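Chapter 10
Clearing Up: Household and Shop-Floor Chores

A factory robot that welds the same seam 3000 times a week has an easy life in one respect. The part arrives in the same place, facing the same way, and the arm follows a path worked out in advance. Household chores offer no such help. Someone who tidies a child's room picks up a sock, a ball and a crumpled packet without stopping to think, and puts each one where it belongs. Machines have found this kind of work much harder than welding.

The trouble starts with piles. In a full tray, one thing hides another. Cloth has no fixed shape, so the machine can't match it to a stored outline. Balls roll when they are pushed. A can is smooth and shiny, and a spiky rubber toy bends under the fingers. A grip that suits one of these may fail on the next.
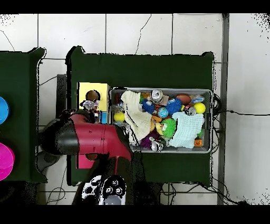

Mwanaisha Odera objects that sorting toys is the wrong test. A home, she argues, can live with a slow machine, but it can't live with one that needs a person standing by, and she would sooner know how long a robot can be left alone than how many kinds of object it can lift.

Her point applies to shops as well. At the Szilágyi parts warehouse in Tisville, a picking arm called Jokader was given the returns bins, where goods come back loose and mixed. Over one shift it handled 214 items and called for help with 25 of them. The manager kept the arm but left a worker at the next bench, and the labor saved was small.

In this chapter we look at three parts of the problem: seeing objects that overlap, choosing where to grip, and noticing when a grip has failed. Section 10.1 begins with seeing. Readers who have not yet studied depth cameras should go back to Chapter 4 before going on.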